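Section 6. Stuffing, closing and trimming your Jostetti plush

By this point you should have one hollow crocheted body, a number of small leaf-like pieces, a length of fluffy yarn, and a bag of stuffing that has already started to spread through the house. If your body piece isn't hollow, go back to Section 4. We'll wait.

Before you start

Find a hard, smooth table. The original Jostetti instructions suggested working "in your lap, in a comfortable chair." Mirjam Steiner followed that advice faithfully through the test kits and spent part of July looking for a yarn needle in a sofa. The needle is thin, the color of everything, and has no wish to be found. A table it is.

You will need:
The blunt yarn needle from the kit
Scissors that haven't been used on cardboard (you know which ones those are)
Two straight pins
A pencil with a flat end, for pushing

CAUTION: Small parts. Count your pins before and after. The kit contains 2. If you end up with one, don't give the plush to anybody until you've found the other.

6.1 Stuffing the body

1. Pull the stuffing apart with your fingers until it looks like far more than will ever fit. All of it will fit.

2. Push small tufts into the opening with the flat end of the pencil. Start at the wall farthest from the opening and work back toward yourself.

3. Roll the body between your palms every few tufts. Lumps go down easily now and not at all later.

4. Stop when the body springs back after a gentle squeeze. If you can see white between the stitches, you have gone too far. Take some out.

Note: A well-stuffed body shows its rows clearly, and the rows should run level. If yours climb like a spiral staircase, the body has twisted. Hold it at both ends, turn it back, and look stern.

6.2 Closing up

1. Thread the needle with the tail you left in Section 4. If you trimmed that tail to make things look tidy, cut a new piece in the same color and tie it on inside the opening.

2. Pass the needle through the front loop of each remaining stitch, going all the way around.

3. Pull slowly. The opening shrinks to a dimple. Pull quickly and the yarn snaps, usually with one loop to go.

4. Knot, then bury the end inside the body. Push the needle out on the far side, snip close, and let the end slip back in.

6.3 Leaves

The leaf pieces are the reason people write to us. They are fuzzy, they cling to one another, and there is no right side, though Timothée Marty maintains there is one and that he can feel it.

1. Pin the first leaf with its narrow end against the body. Let the rest hang.

2. Overlap the next leaf a little. A gap between leaves will show the body underneath, and it will look like a gap.

3. Sew only the narrow ends. Two stitches per leaf is plenty. If you sew down the tips as well, you have made a bandage.

4. Remove the pins. See the caution above – we meant it.

6.4 The fluffy yarn

CAUTION: Don't try to undo stitches in fluffy yarn. The fibers lock together within seconds, and what you pull out will not be yarn anymore. Cut it away and start that part again.

1. Work by touch. You won't see the stitches, and squinting makes it no better.

2. Keep your loops loose. If the hook squeaks, they're too tight.

3. When the section is attached, brush it lightly with a dry toothbrush. Use an old one, and then throw it out, so that it doesn't find its way back to the bathroom.

Note: Fluffy yarn sheds for the first few days. Dark colors shed most visibly onto light sweaters, and they seem to know whose.

6.5 If something looks wrong

The body leans. Press a flat spot into the base with your thumb. If it still leans, it has character.

The leaves stand straight up. You sewed them on too high. Unpick the top stitch and let them drop.

There is stuffing left over. Keep it. Léonie Bodin has kept hers from every kit and is close to having a pillow.

6.6 Final check

Put the plush down somewhere bright, turn it slowly, and look for loose ends from every side. 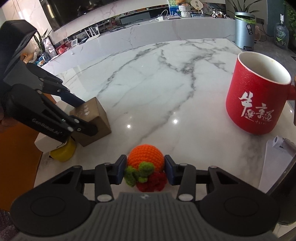 Loose ends hide best where two yarns meet, so do your last check along the joins and leave the plain stretches alone. Lift each leaf in turn, look for a tail poking out, and bury it as in 6.2. With a bright orange body like this one, the rows of stitches are easy to read and a stray end has few places to go; the trouble is lower down, where the green leaf pieces lie over the orange and the dark red fluff begins beside them. Run a fingertip through that part twice. A glossy white tabletop will also show up any dark fibers you've left behind. If you keep a mug on the table while you work, move it well out of reach before you get out the scissors, then go on to Section 7, Washing.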